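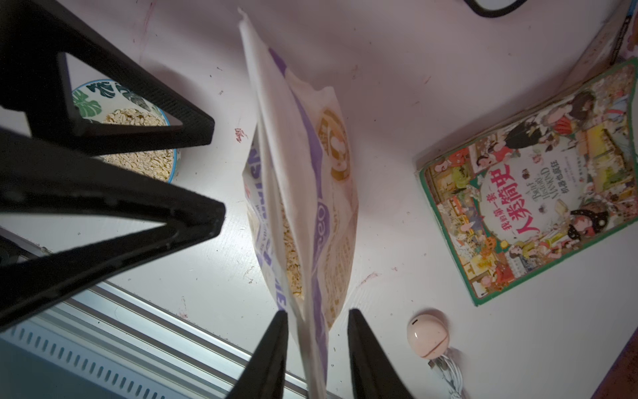 Pouring Oats with a Wrist Camera: Project Report
Mahtab Vahidi and Tomos Gwilliam, 4/25/19

When we started in October, we both thought pouring would be the easy part, and we are still a little fond of how wrong we were! A food bag sags and folds in the gripper, so the arm never gets quite the same grip twice. We recorded 340 demonstrations by hand (Tomos did most of them, very patiently) and trained our policy, which we named Drunmont, on the wrist view alone.

For testing we ran 22 pours of rolled oats into a bowl and counted a pour as good if no more than 15 grams missed. Drunmont managed 13. Most of the bad ones began with a grip too close to the opening, which squeezed it nearly shut, and then everything came out in one rush. Next term we would like to add a weighing scale under the bowl and let the arm regrip before it tips.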